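Filed under: Grants & Reporting

Skemarora Schools Project: Progress Report, 14 August 2019

The bridging curriculum for newcomer pupils in Ultville now has 15 approved units. The history unit has been approved twice, by two offices that disagree about its maps. We have printed 300 copies of the first version and are holding them -- warmly, in boxes.

Huệ Triệu has trained 55 teachers.
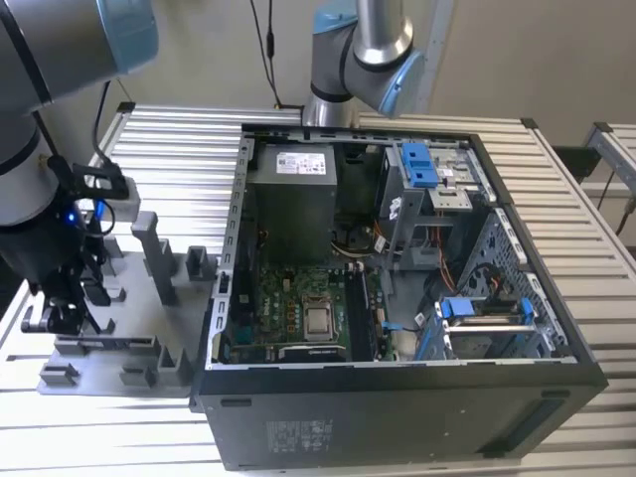

The Cillbridge classes open in November, provided the district signs the lease it says it has signed. We request release of the second payment.

Recent items
Mercado reading rooms: year 2 budget
Textbook review: who signs what
Cillbridge lease correspondence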